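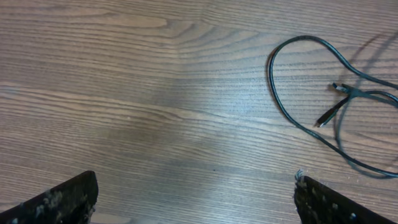 4.2 Recording a Demonstration by Remote Control
The cable exercise is the first task an operator records on the Tritell station. Each demonstration begins with the cable in a loose loop on the tabletop, both plugs lying flat and close together, and the gripper fingers apart. Vary the position of the loop between recordings.

1. Enter the operator's name and the task name.
2. Move both arms to the start position using the hand controllers.
3. Press Record and wait for the tone.
4. Guide one gripper to the cable, close it behind the plug and lift slowly.
5. Press Stop. Recordings longer than 60 seconds are discarded.

Note: A complete set for this task is 400 demonstrations.

Caution: Keep hands off the table while the arms are under remote control.

4.3 Start Position
Bring the grippers to face each other across bare table, with the jaws empty, before every recording.

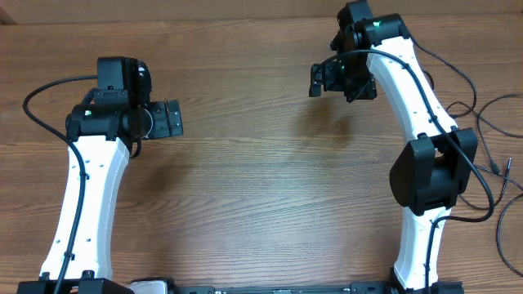 Pantelis Nikolaidis advises that new operators practise the start position for a full session before saving any data, and that a hesitant grasp be recorded again.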